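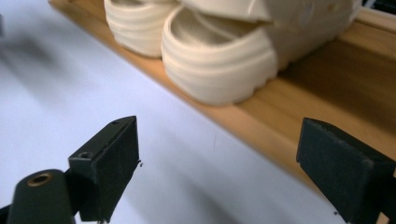

Drellden住宅区居家防盗与出行安全须知

各位住户：

本须知由Clarkier物业服务中心安全管理部编写，适用于Drellden住宅区全部2,164户，包括自住、出租及短期借住的房屋。内容以住户自己能够完成的检查和日常做法为主，涉及公共区域设施的部分另见《公共区域管理规定》。出租房屋的业主应将本须知转交承租人，并在交房时当面说明门锁、窗锁及可视对讲的使用方法。

一、入户门

入户门的检查每半年至少进行一次，建议安排在3月和9月，与燃气软管检查同时完成。检查时先将门打开，反复旋转钥匙，观察锁舌伸缩是否顺畅；再将门关上，用手在靠近锁体的位置推拉，门扇与门框之间不应有明显晃动。晃动明显的，多数是锁扣板位置偏移或螺丝松动。锁扣板应使用较长的螺丝固定到墙体或加固的门框内，原配短螺丝只咬住表层，受力后容易整块脱落。

锁芯外露部分不应高出护板。高出护板的锁芯容易被工具夹住，应更换长度合适的锁芯或加装护圈。购买前请先量好尺寸：以固定螺丝孔的中心为界，分别量出朝外和朝内两段的长度，连同旧锁芯的型号一并带到店里。两段长度往往不相同，只报总长容易买错。

钥匙转动发涩时，可使用少量石墨粉或专用锁具润滑剂，喷入后插拔钥匙数次，将带出的污物用干布擦净。食用油、缝纫机油会吸附灰尘，时间一长反而使弹子卡滞，不要使用。冬季门缝收缩、夏季门扇受潮膨胀，都可能造成锁舌对不准，遇到这种情况应调整合页或锁扣板，不要靠用力撞门来关闭。

夜间就寝及离家外出时，应将门反锁。单纯带上门只有斜舌起作用，斜舌可以被薄片拨开。本中心在楼道巡查中发现，部分住户下楼取快递、倒垃圾时将门虚掩，或者用鞋、纸箱抵住门扇。此类情形虽然时间很短，仍应避免。家中有幼儿或高龄老人的，反锁后钥匙不要留在内侧锁孔，应放在家中成年人都知道、从门外和窗外看不到的固定位置，以便火灾或突发疾病时迅速开门。

新迁入的住户，无论购房或租房，均应在入住当日更换锁芯。前任住户、中介人员、装修人员手中是否仍有钥匙，通常无从核实。更换锁芯请选择在公安机关备案的开锁服务人员，并要求其出示证件。新钥匙应在本人面前拆封。

二、电子门锁

使用电子门锁的，应在安装后立即修改出厂密码。密码不得使用门牌号、生日、电话尾号或连续数字。保洁、维修等临时来访人员，使用一次性密码或限时密码，事后在管理界面确认该密码已经失效。

按键表面留有指痕时，常用数字较易被辨认。每周用微湿的软布擦拭一次面板，输入密码时前后多加几位无关数字（多数产品支持此功能，请查阅说明书），并用身体遮挡。面板清洁不要使用酒精浓度过高的湿巾，以免涂层发白脱落。

电池电量不足的提示出现后，应在当周更换全部电池，新旧电池不要混用。应急机械钥匙不要全部放在家中，可将一把放在单位抽屉或交由近亲属保管。车内不宜存放，车辆被撬时钥匙与车内登记有住址的证件会一起丢失。

三、窗户与阳台

低层住户、顶层住户以及窗外有空调外机平台、雨棚、落水管的住户，应特别注意窗户的锁闭。推拉窗的月牙锁在使用数年后容易磨损，扣合后仍可上下错动。检查方法是锁好后双手握住活动扇向上提，若能提离下轨，应调整滑轮高度，或者在上轨内加装防脱块。

下轨内放置一根长度合适的木条或铝条，是简便有效的加固办法。木条应截得与活动扇移动的距离一致，略短即可，两端用砂纸磨平，避免划伤型材。需要开窗通风时，可换用一根较短的木条，使窗扇只能开启一掌宽。此项做法不适用于逃生通道上的窗户，卧室仅有一扇窗的，木条应当能够徒手迅速取出。

平开窗应检查执手是否松动、锁点是否全部进入锁座。关窗后在缝隙处夹一张纸，沿四周逐段抽拉，能轻易抽出的位置说明压合不严，可用内六角扳手旋转锁点偏心轮进行调节。
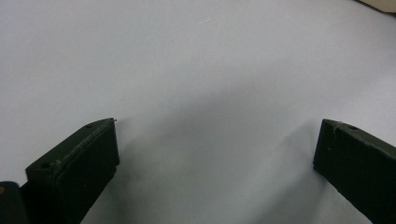

纱窗不具有防护作用。夏季夜间只关纱窗入睡的，应将手机、钱包、提包移至离窗较远的房间，晾衣杆、长柄工具不要放在窗外可以够到的地方。阳台上的梯子、折叠凳使用后应收入室内。阳台与相邻住户之间仅以矮墙分隔的，阳台门应按入户门的标准上锁。

加装金属护栏的，须事先向本中心提交申请，并预留可从内侧开启的逃生口。逃生口的钥匙挂在旁边墙面上，距窗外的距离以伸手够不到为准。护栏的膨胀螺栓每年检查一次，有锈水流出的，应除锈后涂刷防锈漆，锈蚀严重的应整体更换。

四、贵重物品与个人资料

家中不宜存放大额现金。首饰、证件、存单等物品应分开存放，衣柜抽屉、床垫下、枕套内以及冰箱冷冻室都是入室盗窃者习惯翻找的位置。使用保险箱的，应以螺栓固定在承重墙或地面上，未经固定的小型保险箱可以被整体搬走。

建议每户建立一份财物清单。清单应写明物品名称、品牌、型号、序列号、购买时间和显著特征，并附正面、背面及铭牌的照片。首饰拍照时在旁边放一把直尺。清单可以手写，也可以存为电子文件，但须在家以外的地方另存一份。发生盗窃后，序列号是公安机关核对涉案物品的重要依据，仅凭口头描述往往难以认领。自行车、电动自行车的车架号也应登记在内。

快递包装上的面单应在丢弃前销毁。热敏纸面单可用少量花露水或酒精涂抹，字迹随即变淡；普通纸面单可撕下后剪碎。高档家电的外包装箱不要整箱放在楼道或垃圾房门口，应拆平、翻面后捆扎投放。银行对账单、医疗单据、旧登机牌同样含有个人信息，处理方法相同。

五、离家外出期间

外出一天以上的，出发前请完成下列事项：

关闭燃气总阀和水表前阀门；
逐扇检查窗户，包括卫生间和厨房的小窗；
反锁入户门，并在关门后推拉确认；
暂停报刊、牛奶等定期投送，或请邻居代收；
清理门把手和门缝处的广告传单；
将备用钥匙从地垫、消防栓箱、电表箱、花盆等处收回；
在物业前台登记外出时段及紧急联系人。

登记事项仅供值班人员使用，本中心不会向任何来电者透露住户是否在家。前台电话为内线448，来电询问其他住户行踪的，值班人员一律不予答复。

窗帘不必全部拉严。白天长期紧闭的窗帘本身就说明家中无人，可以保持平时的状态，同时把贵重物品移出视线范围。使用定时插座控制灯具的，应设置在不同房间依次亮灭，时间与平日作息相近，整夜长明的效果并不理想。定时插座的负载须高于所接灯具功率，不得连接取暖器、电熨斗等发热电器。

行程、机票、酒店定位等信息，请在返回之后再发布于社交平台。家中子女使用的账号，也应由家长一并提醒。

六、陌生人上门

有人敲门时，先通过猫眼或可视对讲辨认，再决定是否应答。猫眼应加装内侧盖片，平时盖上，防止从外部用反向镜窥视。猫眼松动的应及时旋紧，缺失的应立即补装，不要仅以纸团堵塞。

自称水、电、燃气、宽带、物业工作人员的，请其出示工作证，并由住户自行拨打单位公开电话核实。对方提供的电话号码不能作为核实依据。本中心工作人员入户前均会提前电话预约，身穿制服，佩戴带照片的工牌，且不在门口收取现金。本区现有外包服务单位为Plinico（电梯及门禁维护）和McAlister（消防设施检测），两家单位人员入户时，应由本中心人员陪同。无人陪同的，住户可以拒绝开门。

未成年人独自在家时，一律不为陌生人开门，也不要回答“家里大人在不在”之类的问题。家长可与孩子约定一句暗语，凡受家长委托前来的人，必须说出暗语。暗语使用一次后即应更换。独居老人可以在门口放一双尺码较大的鞋，并将亲属、邻居及前台的电话号码以大字写好，贴在电话机旁。

遇到有人以借用卫生间、讨水、送礼品、免费检测水质等理由要求进门，应予婉拒。递送物品的，请其放在门外，待其离开后再取。

七、上下班途中与地下车库

清晨和深夜出行时，应在出门前将钥匙、门禁卡取出备好，避免在单元门前低头翻找。行走时至少摘下一侧耳机。手提包背在远离车行道的一侧，包口朝向身体。发现有人尾随的，不要直接回家，应走向便利店、值班岗亭等有人的地方，并拨打报警电话。

进入单元门后请随手关闭，留意门是否真正吸合。有不认识的人跟随进入的，可以礼貌询问其前往哪一户，或者请其使用对讲联系。对方情绪激动时不必坚持，待其离开视线后通知前台即可。

地下车库内，上车后立即锁闭车门，再整理物品、设置导航。锁车后应拉一下门把手，防止遥控信号受到干扰而未能落锁。车内不存放提包、电脑、礼品袋，空袋子也会引人注意；充电线和手机支架用后收入储物盒。后备厢物品应在到达停车位之前放好，停稳后再当众搬入后备厢，容易暴露存放位置。

行车途中遇到有人示意车辆有故障、地上有掉落物品，或者发生轻微碰擦而感到情况可疑的，先锁好车门车窗，将车驶至光线明亮、有监控的地点再下车查看，同时向警方说明情况。遭遇持械抢劫时，以人身安全为先，交出财物，不要追赶，不要与对方争执。事后尽快记下对方人数、身高、衣着、口音、车辆颜色和逃离方向，多人在场的，应各自分别书写，避免互相影响记忆。

八、照明、绿植与公共设施

一层带院住户，院门处宜安装感应灯，高度以徒手够不到为准，照射方向避开邻居窗户。感应头每季度用干布擦拭，并清除周围蛛网，蛛网晃动会引起误触发。窗下的灌木应修剪至窗台以下，院墙边不堆放砖块、花架、水桶等可供攀爬的物品。院门插销应安装在从外侧伸手无法触及的位置，并另加挂锁。

本区公共照明共有灯具近210盏，由工程班在夜间逐路段巡查。住户发现路灯、楼道灯不亮，或单元门闭门器失效的，请将楼号和位置报至前台，不要自行拆修。楼道监控探头前不得悬挂衣物、气球或节日装饰。

在墙面、门框、电表箱上发现来历不明的符号、贴纸或细小标记的，先拍照，再擦除，并将照片发送至前台。油性笔迹可用棉布蘸少量酒精擦拭，漆面门板须先在不显眼处试擦。门上插有牙签、透明胶带、纸片的，处理方式相同，并请留意随后几日是否再次出现。

九、发生盗窃或闯入时的处置

回家时发现门窗有撬动痕迹的，不要进入室内，应退至楼下或邻居家中，立即报警，并通知前台调派值班人员守候单元出口。入侵者可能仍在屋内。

已经进入室内才发现被盗的，应停止走动，不触碰抽屉、柜门和门把手，不打扫，不使用卫生间，按原路退出。家中有宠物的，将其抱出或拴好，以免破坏足迹。饮水杯、烟头、陌生工具等物品保持原位。雨天时，可用干净的盆倒扣在室外的足迹上加以保护。

夜间在睡眠中发觉有人闯入的，首先保证自己和家人的安全，锁好卧室门，小声报警并说明详细地址、楼层和屋内人数。卧室门锁应能从内侧反锁，手机在就寝时放在床头。不要出声与对方对峙，也不要试图拦住其退路。

警方勘查完毕后，请依次办理下列事项：挂失银行卡、身份证件和门禁卡；更换全部锁芯；对照财物清单提交损失明细；通知保险公司并索取报案回执。门禁卡挂失在前台当场办理，旧卡即时停用。临时封堵破损窗玻璃，可在窗框内侧固定木板，碎玻璃应戴厚手套拾取，用多层报纸包好并注明“碎玻璃”后投放。

十、登记与咨询

住户可向前台申请上门安全检查，每次约定时段为3小时以内，检查范围包括入户门、窗锁、可视对讲和院门。检查人员只提出书面意见，不推销产品，也不代购锁具。检查意见一式两份，由住户和本中心分别留存。

对本须知内容有疑问的，请联系安全管理部主管Hülya Dağdelen。前台受理时间为上午八时至晚上八时，其余时间由值班岗亭接听。紧急情况请直接拨打报警电话，再通知本中心。

Clarkier物业服务中心
安全管理部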